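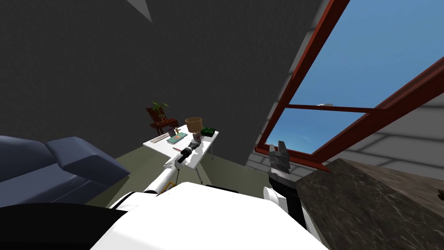

Do we need to buy the second arm before the simulation work is finished?
Only the deposit has to go in now, the rest of the order can wait until June.

Iritz purchase planning – README
last edit 6 April 2023, Refugio Cervantes

What's in this folder. Budget sheet, quotes, the sim runs we size the order from. Rendered apartment set only, no real-world footage. If you want the contracts ask Amparo Ibarra, not me.

Files
budget.csv – one line per item, price before tax
quotes/ – PDFs from Bozsik and Vudside, the Vudside one is the older layout so columns dont match
runs/ – 88 sim episodes, two-arm robot, desk and counter tasks
notes.txt – calls with suppliers, messy

Columns in budget.csv
item, supplier, qty, unit_price, lead_days, status, who
Status is one of open, quoted, approved, ordered. Leave blank if you don't know, please don't put "maybe".

Grippers
Two quotes in, both for two-finger parallel. Bozsik is $635 a pair for spare fingers, Vudside wants a minimum order of 100 and we are not doing that. Nayeli Serrano is asking if they'll split it with the Arnunport office.
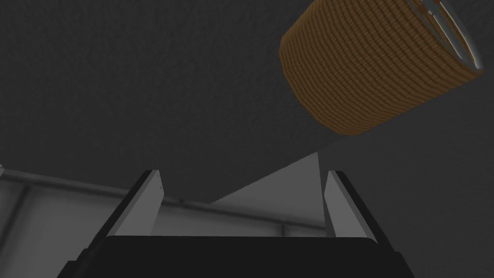
Finger spares are the line most likely to grow. Bozsik sells flat plates as standard and a padded version that costs more, and Itzel wants the padded ones from day one. My view, quote both and hold. The fingers in the renders are plain tapered plates with a wide gap between them, and the orange cylinder up to the right has ridges all the way round, so before anyone signs for padding I want grip numbers on ribbed stuff like that as well as on smooth boxes. Camacho has the test list. Put the results next to the quote, same row.

Wrist cameras
Not quoted yet. Need one per arm plus a spare. Cristóvão Louro has the mount drawings, waiting on him for the cable lenght.

Known problems
- 11 rows in budget.csv have no lead time. Treat as unknown, not zero
- shipping is in the Bozsik totals but not in Vudside's
- sim gripper is not the exact model in either quote, don't use the runs for payload

Changes go to Amparo first, then edit the sheet. No new tabs.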